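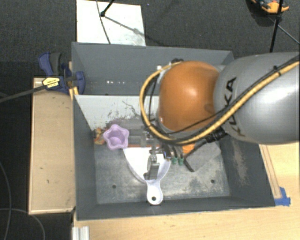
November 2018

Saturday session, Kidcombe Robotics Club. Entry kept by Huguette Joly, club secretary for the senior group.

The room was opened at nine and the arm was powered up once the safety check had been signed. The senior group continued its work on bin picking, which remains the club's entry for the Masson Student Challenge in March. The junior group worked next door on line followers and is covered in its own diary.

The morning was given over to the scoop. Members had agreed last week that it should be treated as the hardest item in the set, as it is wide and thin at the pan and offers only a short handle. Two approaches were written up on the board before any motion was run. The first takes the scoop by the handle from above. The second closes on one edge of the pan and tilts it before lifting. The group voted to complete the first approach and to leave the second until the handle results are known.

Approach height was set at 100 mm above the floor of the bin, and speed was held at 45 percent for all runs. A member asked whether the speed could be raised, as the challenge allows 700 seconds for a full clearance. The request was declined for the present. Speed will be reviewed when the group has a full session without a stop.

Three stops were recorded before lunch. Two were called by the operator as a precaution when the fingers came down closer to the divider than the plan allowed. The third was a software fault in Lallero, the grasp planner written by last year's group, which returned a target outside the bin. The fault was traced to a sign error in the rotation step. It has been corrected and the change has been entered in the code log under the initials of the two members who found it.

After lunch the group turned to the cup. The wavy rim gives the planner several grasp points of nearly equal score, and the choice changed from one run to the next with the cup in the same place. Members disagreed on whether this matters. It was decided to add a small preference for points farther from the wall – a simple rule, and one the newer members were able to write themselves.

The labeled picture set used for training now stands at 355. Members are reminded that labels must be checked by a second person before they are added to Flelomora, the shared folder. Several of today's were not, and these have been moved back.

The supply request for replacement finger pads was completed and will be handed in on Monday. Attendance was good. One member arrived without closed shoes and worked at the computers for the day, in line with the rules.

For next session: handle grasp to be repeated with the scoop turned toward each wall; preference rule to be tested on the cup; draft of the challenge report to be started, with the section on safety first.

Arm powered down and key returned at four.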